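Juletis drop-fault set, README

Status: draft, pushed in a hurry before the Tuesday call. Numbers are final, wording isnt.

What this is
Recordings from the Juletis humanoid (wheeled base, two arms, fingered hands) during the pick and place runs where the grip let go early. Pulled out of the main Grasiden collection so people stop training on them by accident. 3739 episodes in the main set, 200 flagged here. Do not merge back.

Short version of the fault
Hand controller loses the grip setpoint partway through a transfer. Fingers relax to default. Part falls. Arm keeps going as if it still holds something, finishes the place, reports success. That last bit is the real problem. Success flag in these episodes is worthless, ignore it.

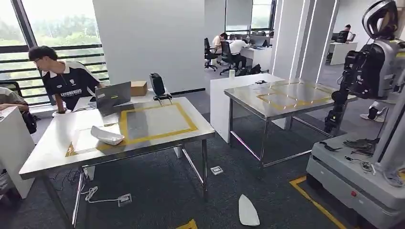
Where it happens
Mostly on the long transfer, table to table, past the front of the base. Short moves inside the same taped area almost never fault. Our guess: cable to the hand gets pulled when the shoulder swings out, bus drops packets, watchdog resets the hand but not the arm. Not proven. Swapping the cable helped some, did not fix it.

Logs to look at
hand_state: watch for a jump to DEFAULT without a command before it
arm_state: stays ACTIVE the whole time, see above
bus_err: counter, wraps at 1000, so a low value doesn't mean a clean run
grip_cmd: what was asked for, not what the hand did 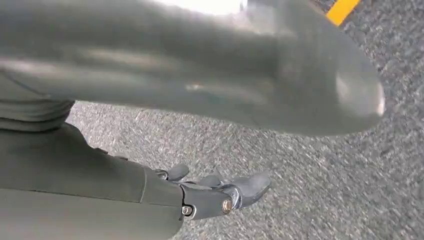

Wrist camera, arm in motion, nothing in the hand. Carpet and a bit of the yellow tape behind.

Wrist video is blurry when the arm moves fast. Known, left as is. Don't deblur and re-upload please, we had two versions floating around last time and it was a mess.

Safety
Treat a dropped part as a stop condition. Hit stop first, then walk in. The arm does not know it dropped anything and will finish its path with your head in the way. Stay outside the floor tape while arm_state is ACTIVE, also if it looks parked. Anyone working at the tables keeps hands back during a transfer.
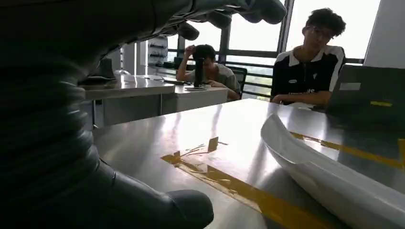
Replay on hardware: don't. If you really have to, cap speed at 10 percent and have a second person on the stop. The Tokgöz replay script has no cap by default, it runs at recorded speed. Set it yourself, check it twice.

Labels
drop_frame was marked by hand from wrist video. Where the fingers hide the part the label can be late. Head camera is better for those but it isn't synced as tightly. Episodes where we couldnt agree on a frame have drop_frame = -1.

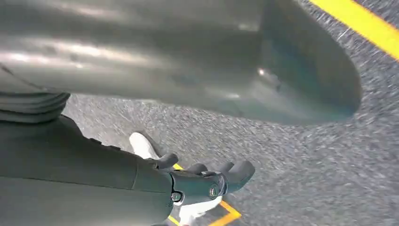 Photo: Nara wrist cam, Juletis project

Known gaps
No force data, the fingertip sensors were off for the December runs. No audio. A few episodes end early on a manual stop, marked abort = true, keep them or filter them, up to you.

Open items
- arm should halt when the hand resets (patch written, untested)
- success check needs to look at the grip, not only arm pose
- strain relief on the hand cable
- bus_err to a wider counter

Use
Fine for fault detection and failure labeling. Not for policy training. Found a wrong label? Open an issue with the episode id and the frame.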